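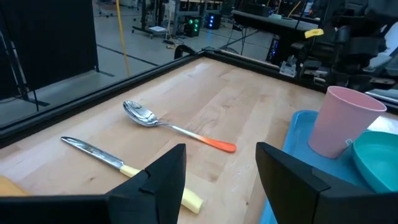
Home News Sports Events Classifieds Contact

Search this site Enter keyword Go

Flalta community suppers move to Wednesday as old hall closes for floor repairs

The monthly community supper in Flalta will move to a new night and a new room in November while the floor of the old hall is replaced. Meals will be served on Wednesday evenings at the Bilgin Street school cafeteria, with doors opening at 5:30. Diners are asked to bring their own plate and bowl, as the cafeteria has no dishwasher available after school hours. They should bring flatware too, and a mixed set is fine – a spoon with an orange-tipped handle and a knife with a pale yellow one will do the job as well as anything that matches. Cups and napkins will be provided.

The hall has hosted the supper for 30 years. An inspection this summer found rot in the joists under the north side of the dining room, close to the kitchen door. The room was closed to groups the same week, and the September and October suppers were canceled.

Repair work has been awarded to Vosov, a building firm based in the next county. The company will take up the old floorboards, replace the damaged joists and lay a new floor across the whole dining room. The kitchen is not part of the contract and will stay as it is, apart from a new door sill. The town expects the hall to reopen in the spring.

Space at the school is tighter than at the hall. The cafeteria is limited to 200 people at one time, so supper will be served in two sittings, at 5:45 and 7 p.m. Tickets will be marked with the sitting and cannot be swapped at the door. Children under five eat free but still need a ticket.

The menu for the first night is bean soup or chicken stew, bread, coleslaw and apple cake. Stadutau, the bakery on the corner of Mill Road, is supplying the bread. Anyone who needs a meal without wheat or dairy should say so when picking up tickets, no later than the Friday before.

Parking at the school is in the east lot only. The bus loop has to stay clear for the evening sports bus, and cars left there will be towed. A side door by the gym has a ramp and will be unlocked from 5:15.

Money raised at the supper normally goes to the town's winter fuel fund. That will not change this year – repairs to the hall are being paid for out of the building reserve. Last winter the fund helped 20 households with heating bills. The last supper held in the hall, in June, brought in $716.

Tickets are on sale at the town office and at the library front desk during regular hours. Tickets bought for the canceled fall suppers will be honored at either sitting, or can be returned to the town office for a refund until the end of November.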